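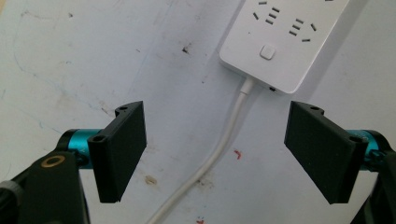
Onishi replied first on this ticket: the detector isn't the problem, check your timestamps before you retrain anything. Good call, and it sent me down a really fun hole, so I'm logging all of it.

**Component:** Grunbridge perception stack, switch-press task
**Status:** open, fix in testing
**Symptom:** the policy picks the right target on the power strip, then the planned press point slides sideways during the last part of the approach.

### What I tried

- Replayed 3,000 saved frames through the detector offline. Boxes stay put on the switch, even with the low contrast of white plastic on a pale table.
- Swapped the pose filter for raw poses. Drift got noisier but kept the same direction.
- Plotted image time against pose time in Tikbridge. There it was – a steady 380 ms gap, images trailing poses!

The gap comes from the Etden sync node. It stamps images when they leave the queue, and the queue was set to 2,000 entries (left over from a logging test back in September). Under load the images sit there and pick up a late stamp.

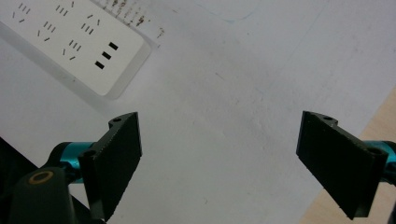 Does a late stamp matter if the strip never moves?

It matters because the gripper moves. The planner pairs each image with the pose at the stamped time, so a detection made from farther back gets projected from a pose closer in. The faster the approach, the bigger the sideways error. Slow runs looked fine, and that's why our smoke test never caught it.

### Fix

1. Stamp images at capture, in the driver callback.
2. Cut the queue to 2 and drop old frames.
3. Reject any image/pose pair that's too far apart, and log a warning with both times.

```
sync:
 stamp_source: capture
 queue_size: 2
 drop_oldest: true
```

With this config the replayed press point stays on the switch all the way in, which made my afternoon. I love how clean the plot looks now.

### Still to do

- Rerun the socket alignment task, same node, probably same bug.
- Add a fast approach to the smoke test.
- Old recordings still carry the late stamps. I have a script that shifts them, but it assumes a constant gap – please don't run it on the shared copy yet.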